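Marking out a dot grid on white paper

I do this on any table I can get to, and it takes me 30 minutes if the pencil is sharp. Lay the white paper flat and smooth the middle with your forearm. Then rule lightly – really lightly, you want dots you can barely see!

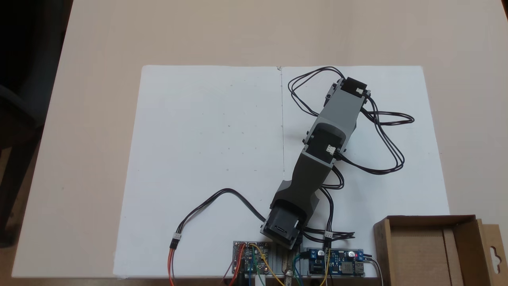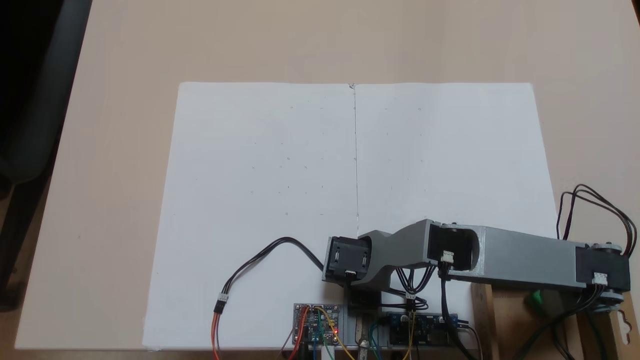
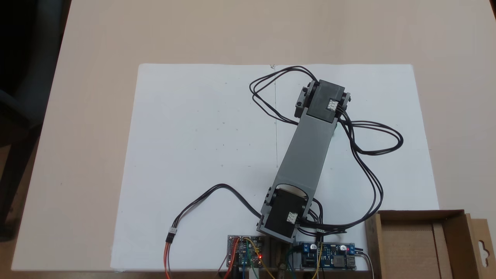
Work from the middle outward and use a 2 H pencil if you've got one.

Veronika Kiss: I tape my corners first, otherwise my rows drift by the time I reach the far side. Masking tape peels off fine.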